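Small Rockets Need a Place to Land, Too

15 February 2018

Every few months a company announces a new small rocket, and the coverage is always about the engine. How light it is, how it was printed, how much it can push. I have read a lot of these stories and I like engines as much as anyone. But the part of the business that decides whether students and small firms ever get to orbit is on the ground, and it gets very little money or attention.

Take Pisex, a student satellite that was finished last September. The builders did everything right. It passed its shake test, the batteries held, and the paperwork was in order. It then sat in a cabinet for 217 days waiting for a ride, and when the ride came, the team had to find a ground station willing to listen for it. The launch slot had been planned for. The listening had not.

Flodum, the small launch firm that offered the ride, has seven engineers working on its upper stage. It has one person handling customers, and that person also orders the fuel. I don't blame the firm. Investors ask about thrust – they don't ask who answers the phone when a university wants to know how its antenna should be folded.

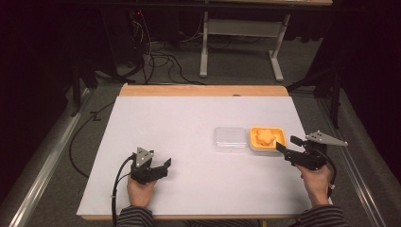
Opinion: Space and Industry

The usual answer is that the market will sort this out. Once launches are cheap, the argument goes, the rest will follow. I doubt it. Launch prices have been falling for years, and the wait for ground station time at Keane is longer than it was when I first visited. The station has a good dish and a 900-square-foot control room with half the desks unstaffed. More rockets will only make that line longer.

Public money could help here, and it would not take much of it. A state that can pay for a test stand can pay for two more operators and a night shift. Tustwood did something close to this with its old weather station. The county kept the dish running, put a small staff on it and let schools book passes for free. In its first year it tracked seven student satellites, and one of them would have been lost without it.

There is a fair objection, and I have heard it from people I respect. Ground stations age, radios change, and a government that buys the wrong equipment is stuck with it. That is true. It is also true of test stands, and we build those anyway.

I would like to see the next round of state space grants set aside a fixed share for tracking, scheduling and data handling. Ask each applicant who will be listening when the satellite comes over the horizon – and hold back the money until there is an answer.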